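Fistombridge Toy Swap list – message 1468
1 min read

Re: What counts as one toy?

On the May thread, the Mandura branch wrote:
> Capsule toys should be opened before sorting. Otherwise the paper
> and the prize get counted separately and we end up with 1000 items.

I'd leave the capsules shut. Ours get tipped out on the bed with the play vegetables, a starfish and a pink chick on a cord, and the whole lot is meant to go back in a green biscuit box. I set aside 7 minutes for this. I am an optimist.

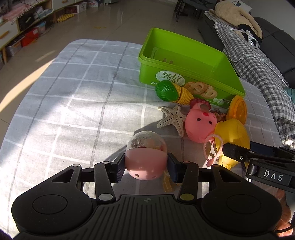
Once the folded paper comes out it never goes back in, and then you've got a dome, a base and a grievance. One capsule, one toy – and the corn goes with the pretend food, whatever colour the tub.

Contact the list | Back to top
We use cookies to remember your list settings. OK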